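Reading Political Argument
Notes for week 3: Reform by small steps

Welcome back, everyone. These notes go over what I said in the lecture and, I'm afraid, a few things I meant to say and ran out of time for. Please read them before your seminar and bring the Rodow extract with you, preferably with your scribbles in the margin. 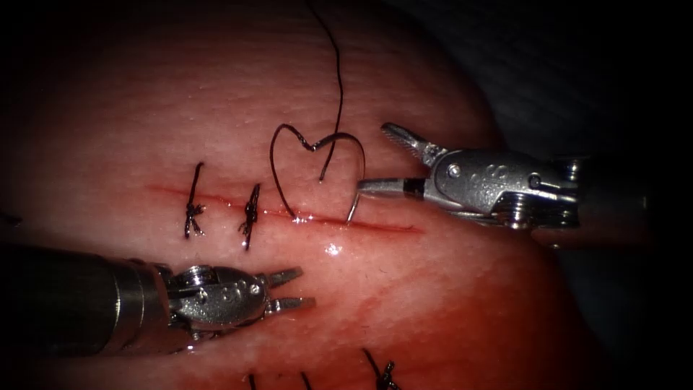
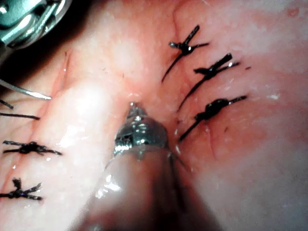
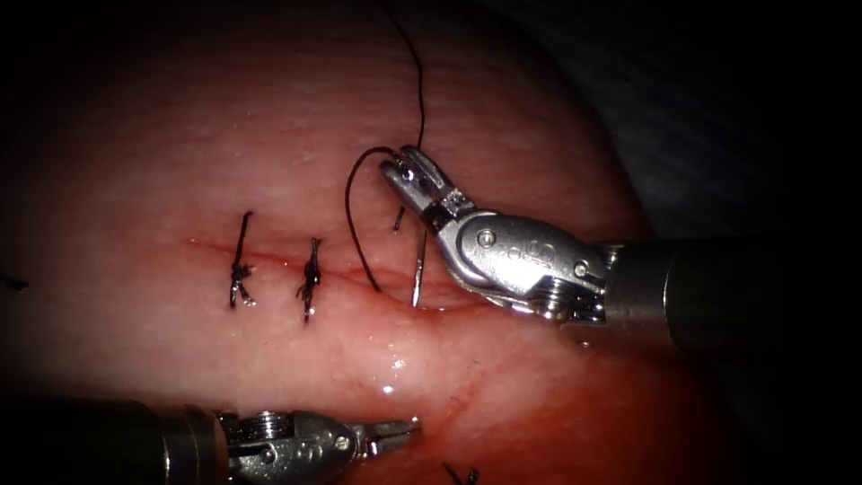

Dark knotted stitches in soft tissue.

Last week we looked at writers who want to begin again from first principles, and this week we turn to the ones who would much prefer to mend what they have. The gradual reformer starts from a feeling that institutions hold more knowledge than any one generation can write down, and so changes to them ought to be small enough to take back. Think of the stitches in the pictures, each with its own knot. A writer of this school wants laws to be made in that manner, one at a time and each fastened separately, so that a bad one can be taken out without undoing its neighbours. It is a lovely thought, and I do have some sympathy with it, but hold on to the obvious worry as you read: what if the trouble runs right through and a row of small repairs only holds it shut?

Our main case is the town of Rodow and its long quarrel over who could vote for the council. The reformers there had a complete new charter ready, all 9 chapters of it, and then chose to bring in the changes singly over many years. The extract gives you their reasons in their own words. Notice how often they speak of patience, and ask yourselves who was being asked to be patient. (The tenants of the Climska district, who got the vote last of all, have rather a lot to say on this in the second half.)

Set beside it the Graltomico pamphlet, which takes the other side and is much angrier. Its author argues that each small reform buys off just enough people to put a stop to the next one. I find the middle section hard going, so don't be put off if you do too - the last few pages repay the effort.

Some words to be comfortable with before the seminar:
Gradualism - the belief that change should come in small stages.
Precedent - an earlier decision used as a guide to a later one.
Franchise - the right to vote, and the body of people who hold it.

The first essay is 2,000 words and is due on October 6, 2018. Pick either Rodow or Graltomico and tell me whether the case for going slowly, or against it, holds up on its own terms. Spare copies of both readings are in the Sharifi room, on the shelf by the window.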